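Sobre nós

A Belay é uma escola de cozinha doméstica. Ensinamos adultos a preparar refeições simples em cozinhas de tamanho normal, com os utensílios que a maior parte das pessoas já tem em casa. 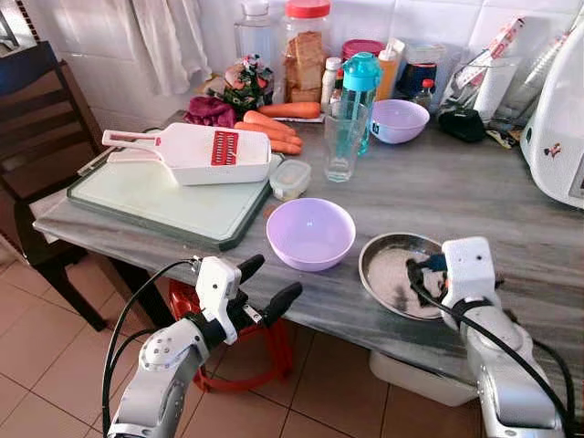

Como começámos

A escola abriu com duas turmas e oito alunos, numa sala arrendada por cima de uma papelaria. O fundador, Lutz Frerichs, tinha trabalhado em cantinas escolares e queria dar aulas a quem nunca aprendeu a cozinhar ou deixou de o fazer. O primeiro curso era só de sopas e legumes. Os alunos pediram depois arroz, massas, peixe no forno e, mais tarde, um módulo dedicado apenas à arrumação e à limpeza da cozinha, que continua a ser dos mais procurados.

Até novembro passaram pelos nossos cursos 1677 alunos.

O que ensinamos

O curso base tem 13 sessões. As primeiras tratam da bancada: o que fica à mão, o que vai para o armário, onde se corta e onde se pousa o que já está cortado. Trabalhamos com tábua grande, ralador mandolina e taças de plástico. As cenouras aparecem logo na segunda sessão, raladas e às rodelas, porque são baratas e dão bom treino. As folhas verdes vêm a seguir, com a lavagem, a secagem e a conservação.

Há uma sessão inteira sobre recipientes. Falamos de caixas com tampa para sobras, de frascos para o pão fatiado e de como guardar molhos abertos. Cada aluno leva para casa uma folha com prazos de conservação.

A limpeza faz parte de todas as aulas. Os últimos vinte minutos são para lavar pratos e taças, passar o pano na bancada e deixar tudo pronto para o grupo seguinte. Quem falta a essa parte não recebe o registo de presença.

As nossas cozinhas

Temos duas cozinhas de aula, a Litthorpe e a Edlow. A Litthorpe é a maior e recebe o curso base. A Edlow serve para aulas individuais e para o módulo de arrumação. Os grupos têm no máximo oito pessoas.

Os legumes são encomendados à Mondska, que entrega na véspera de cada aula. Os restantes produtos compramos nós. Os ingredientes estão incluídos no preço, tal como o uso dos utensílios. Pedimos aos alunos que tragam avental, uma garrafa de água e uma caixa para levar o que sobrar.

Inscrições

As inscrições para o próximo curso base estão abertas até 29 de novembro de 2020. Podem ser feitas na secretaria ou através do formulário de contacto desta página. Alergias e restrições alimentares devem ser indicadas no momento da inscrição.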